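**Pekora 2-finger gripper - hire and sales page (Rudham stock)**
Notice added August, read before ordering. Cable fault on some units.

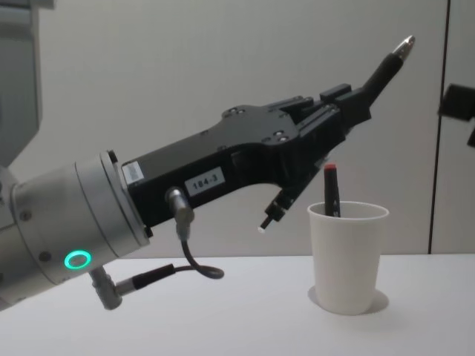 ## What's going wrong

Grip drops out mid-move. Fingers go slack, part falls, arm keeps going. Wrist light stays green the whole time so don't trust it as a sign the gripper is OK. We've had 2 units back from Vindholm with this, same fault both times, broken conductor right behind the connector. Cable had been left in a loose curl and was catching on the table edge on low picks.

Units 44 to 86 have the old cable. Anything later is fine. Number's on the pink slip in the case, NOT the label on the housing.

## If yours is one of them

- stop useing it for anything heavy or sharp
- power off at the controller before you touch the connector
- check behind the collar for kinks or a flat spot
- light stuff only (pens, paper cups) til the new cable comes
- keep hands out from under the fingers, obvious but still

## Replacement cable

Free, ships from Lumanlan on Friday. Clips included, use both. Old cable goes back in the same bag please, colour of tag doesn't matter.

Questions to Fasil Beyene, Rudham service desk. Mornings are best, he's on site after lunch. New orders ship with the new cable allready fitted.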